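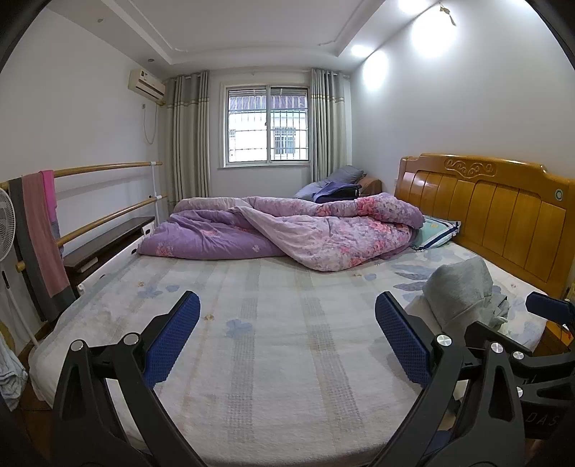
Locked out again, and what it cost me

So I did it again — pulled the front door shut in July heat with my keys sitting on the kitchen counter. Second time since we moved to Skuvach!

Last time I went at the lock myself with a screwdriver and a video, and I ended up buying a whole new cylinder. This time I called Cosmin Zamfir, whose number was still on my phone from when he did my sister's garage. He quoted me a price before he left his shop, got here in 23 minutes and had the door open in 4 (yes, I timed him). No drilling, no scratches.

While he was packing up I asked about the back door, which sticks. He says the strike plate is sitting too low and I can move it up myself with two longer screws. I'll try that this weekend. The spare key now lives with Octavian across the street.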